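**Event Site Operations, Unit 4: Temporary Seating and Getting People to It**

Welcome back! Last week was all power and water, which I know can be a slog, so today we get to the part of the job I love most: grandstands. By the end of the session you should be able to read a seating plan, spot where it will jam, and argue politely with the person who drew it.

Please have the Brenwood packet open. It's the one with the fold-out site plan, and we'll be using it all the way through.

## Start with the ground

Everybody wants to start with the seats. Start with the dirt! A temporary stand puts its whole load through a set of small base plates, and those plates care a great deal about what's under them. Before anything comes off a truck, walk the footprint with the site owner and mark:

- irrigation lines and valve boxes
- drain covers, especially old ones under grass
- any slope you can feel in your ankles
- the route the forklift will take, both ways

That last one gets missed all the time. Adelmo Donati, who taught this unit before me, used to make his crews walk the forklift route out loud, calling each turn. I still do it and I recommend it.

## The Brenwood stand

Our case is an outdoor concert on a municipal running track. The contractor, Palumbo, supplied one stand of 1,916 seats with 2 public stairways at the front and a service stair behind. Look at where the stairways land. Both of them come down on the same side as the food stalls, so at intermission you have people leaving the stand, people lining up for dinner and people coming back with full hands, all on one strip of track.
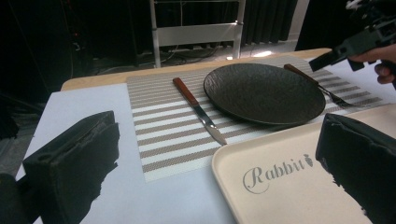
BRENWOOD, June

The crew had the stand up by Saturday noon, and Liliana Gatti's site log (page 6 of your packet) is a wonderful read from there on. She writes down everything. Her first note is that the lines at the stalls were reaching the foot of the east stairway well before the opening act finished. Her second is the fix: turn the lines so they run along the fence, and put a steward at each landing. It took the crew 25 minutes, with rope and cones they already had on site.

I love this example so much because the seating plan itself was fine! Every row width checked out and every aisle was clear. The trouble sat in the space between two plans, drawn by two firms (Palumbo for the stand, Erkeo for the catering), and it only showed once you laid one over the other.

## In-class exercise

Work in pairs with tracing paper. Trace the stand and its stairways, then lay your sheet over the Erkeo plan and shade every spot where a line of people crosses a walking route. You have 10 minutes. Then swap with another pair and look for what they missed.

Marisa Bellini will be going around with spare pencils and strong opinions, so use her.

## For next week

Read the Plultura chapter on removing floor panels from turf, and bring one question about it in writing. Savita Kushwaha is joining us for the second hour to talk about night teardowns, lighting and tired crews. Bring a jacket, we'll be outside for part of it.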